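Clellico (software)

Clellico is a task-planning and motion-control package for two-arm robot workcells. It takes a short written goal, breaks it into steps, assigns each step to an arm, and sends timed joint commands to the controller. It is maintained by the Illey laboratory and is used mainly for research on handling cloth and other soft goods.

History

Work on Clellico began as a set of scripts written by Declan Heywood to keep two arms from meeting over the same part of a table. The scripts were later rewritten as a single program with a shared clock and a common world model. The first general release supported only rigid objects. Support for flat textiles was added in the second release, together with the link to the Naciri simulator that most users now rely on for testing.

Architecture

The package has 3 main processes. The scene process keeps a list of objects, surfaces and keep-out zones. The planner searches for a sequence of steps that satisfies the goal. The executor turns each step into motion and reports back when a step ends or fails. Messages between the processes are stored in a plain log, and any run can be replayed from that log.

The planner draws on a library of 31 step types, among them reach, pinch, drag, lift, fold and release. Each step type lists the conditions that must hold before it starts and the changes it is expected to make. When an expected change is missing from the next scene update, the executor stops the arm in question and asks for a new plan. The other arm may finish its current step if its path stays outside the stopped arm's zone.

Perception

Clellico does not include its own object detector. It accepts outlines and labels from outside programs, most often Anero, which supplies a mask for each item of cloth and an estimate of its main axis. Masks are matched to the simulator's view of the same cell, so that errors in labeling can be measured before the software is run on hardware.

Testing

Each release is checked against a suite of 243 simulated tasks. Starting positions, lighting and surface textures are varied between runs. A task passes only if the goal state holds at the end and no keep-out zone was entered. In the most recent release, 29 tasks were marked as known failures, most of them involving thin cloth with overlapping layers.
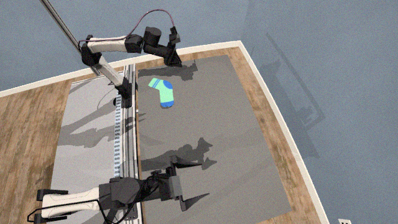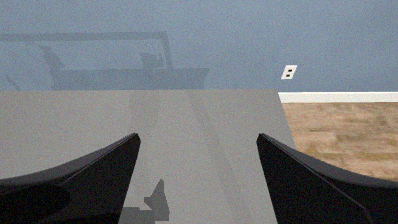
Simulated two-arm cell

Arm assignment is the part of the planner that has changed most between releases. Early versions gave each arm a fixed half of the table, which made long folds impossible to plan. The present version computes a cost for each arm and each candidate grasp point, and adds a penalty when both arms would need the same space. For a single sock laid flat on the mat, with one gripper above it and the other over the lower part of the mat, the planner compares grasp points along the cuff, heel and toe before choosing which arm moves first. The penalty can be changed in the settings file and is recorded in the log of every run.

Limitations

Planning time grows quickly with the number of items in the scene. The cloth model treats each item as a single sheet, and it does not represent the inside of a sock, sleeve or bag. Tasks that require turning an item inside out are therefore not supported. The software also assumes that the mounting position of both arms is known at the start of a run.

See also

Motion planning
Naciri (simulator)
Anero (segmentation software)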